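Zenadville Residents' Help Exchange
Household and Storage > Clothing and Bedding
Thread 3591 – viewed 2132 times
Status: open for further replies

Folding and storing quilted articles on an allocated shelf

Eldana Dinsa
Posted in December, 7:40 p.m.

I am writing to request guidance on the storage of quilted clothing and bedding in a shared residence. Each household in our building has been allocated one closed shelf in the Vondcombe storage room, in addition to the closets in the apartments. The shelf assigned to our household is number 153. The terms of use state that articles must be folded, must not extend past the front edge of the shelf, and must be placed in a bag or cover that permits the passage of air. Rigid containers are not accepted.

The folding of ordinary sheets and towels presents no difficulty. The quilted articles do. They resist being laid flat, the padding shifts the fold line away from where it was intended, and a stack of them leans after a short period. The jackets are the more troublesome group, as the collar and the lining form a thick area at one end while the hem remains comparatively thin. I prepare everything on the bed, which is the only surface in the apartment large enough for the purpose.
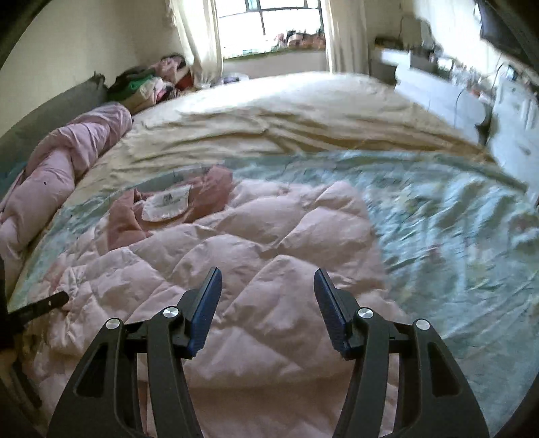 Pale pink quilted jacket on the bed, with the collar and lining open.

I would be grateful for replies on the following points. First, whether a quilted jacket should be folded with the collar open or closed. Second, whether compression bags are advisable for a period of several months. Third, whether jackets and quilted bedding may be kept in the same cover. I should add that the white label inside the collar carries only small print, and I have not relied on it for washing instructions.

Persons replying may assume that all articles will have been washed before storage.

Kahsay Household Desk
Posted in December, 9:15 p.m.

The Household Desk receives inquiries of this nature each winter and again when the heating is turned off. The guidance below is the guidance we provide to residents of our own buildings. It may require adjustment to suit the terms of use at Vondcombe.

Before folding

Quilted articles should be completely dry throughout, including the padding. The outer fabric frequently feels dry well before the filling does. We recommend leaving the article spread out indoors for one additional day after it appears ready, and turning it over once during that time. Pressing a seam between the fingers is a useful check, as moisture tends to remain along the stitching. Any cool or heavy area indicates that more time is needed.

Empty all pockets. Close zippers and snaps unless the fastening would pull the fabric out of shape. A detachable hood should be removed and laid flat on top of the jacket at the end.

With regard to washing instructions, the label at the neck of a jacket is often the maker's label only. The care label is commonly sewn into a side seam, below the lining pocket. If no care label can be located, a cool wash on a gentle setting is the usual course for synthetic padding. Articles filled with down should be referred to a cleaner.

Folding a quilted jacket

Our practice is to begin with the front of the jacket facing the bed. The collar is laid open and smoothed outward, so that the lining does not form a hard ridge beneath the first fold. Each sleeve is then brought straight across the back and turned down along the side. The sides are brought in until they meet at the center seam. The hem is raised to the level of the underarm, and the upper section is folded down over it.

The object of this order is to place the collar on the outside of the finished bundle. A collar folded into the middle produces the leaning stack that Ms. Dinsa has reported. When several jackets are stored together, the collars should be placed at alternate ends.

Where the stitching forms diamonds, it is of some assistance to fold along the points at which the lines cross. The padding is thinnest there and the fold will hold with less pressure. Folding through the middle of the raised sections is permissible, though the edge will be rounded and will tend to open. Smooth the air out with the flat of the hand, working from the center toward the open side. Please do not kneel or sit on the article to flatten it.

Folding quilted bedding

Quilted bedding is best folded in thirds lengthwise and then in halves, to a width slightly less than that of the shelf. The straight edge should face the front. The rounded or bunched corners should be turned to the back, where they will not catch on the cover as it is closed. Two layers folded together will slide against each other, and it is preferable to fold them separately.

A sheet or thin cover left on the bed during this work protects the outer fabric from dust and snags. It need not be pulled tight.
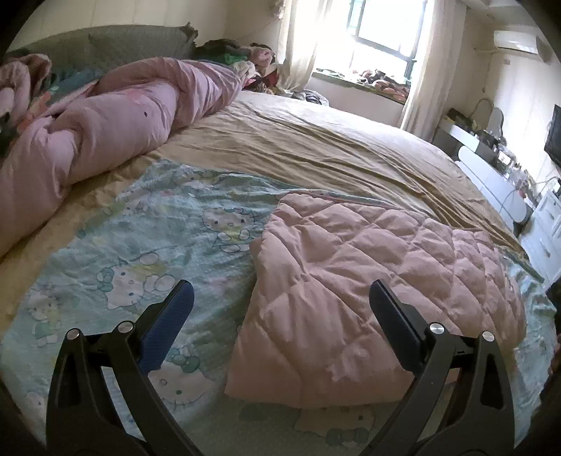

Pink quilted article folded on the bed, over the Hello Kitty cloth.

Compression bags

The Desk does not advise compression bags for quilted articles kept in storage beyond a few weeks. Padding held flat over a long period may be slow to recover, and the creases between the raised sections may become permanent. A compression bag is acceptable for travel or for the day of a move. For shelf storage, a cotton bag, a clean pillowcase or a woven zippered cover is sufficient. It is our understanding that a plain pillowcase would meet a requirement for a cover that permits the passage of air, but the final decision rests with whoever administers the Vondcombe room.

Storing jackets and bedding together

There is no objection in principle. The bedding should be placed at the bottom, with the jackets above it. Articles that may be needed at short notice should have a cover of their own. We ask our residents to attach a card to the outside of each cover stating the contents, the apartment and the month in which the articles were put away. Metal fastenings should be turned inward so that they do not rest against pale fabric.

Residents are further reminded to open the covers at least once during the storage period, shake out the contents and refold them along different lines.

Naltenik Floor 9
Posted in December, 10:02 p.m.

We roll ours. The sleeves are folded in, the jacket is rolled from the hem up to the collar, and a strip of cotton is tied at each end – elastic leaves a mark. Rolled jackets can be stood upright at the side of the shelf, with the bedding lying flat beside them. This method has been used on our floor for several winters without complaint.

I cannot comment on compression bags, having never used one. I would not wash anything white together with anything pink.

Eldana Dinsa
Posted in December, 10:30 p.m.

I thank both respondents. I shall follow the method given by the Household Desk for the bedding and for the heavier jackets, with the collars at alternate ends, and shall attempt the rolled method with one of the lighter ones. The administration of the storage room has been asked in writing whether pillowcases are accepted as covers. Their reply will be posted to this thread when it is received.

One matter remains open. The Desk recommends that a detachable hood be laid on top of the folded jacket. If the hood has a trimmed edge, should the trim be covered separately, or is the outer bag considered adequate?

Kahsay Household Desk
Posted in December, 10:48 p.m.

The outer bag is adequate provided that nothing heavy is placed above it. A sheet of plain white tissue may be laid over the trim if desired. Printed paper should not be used.

Related threads in this section
Drying padded articles without a machine
Labels for shared shelves at Vondcombe
Removing creases from stored curtains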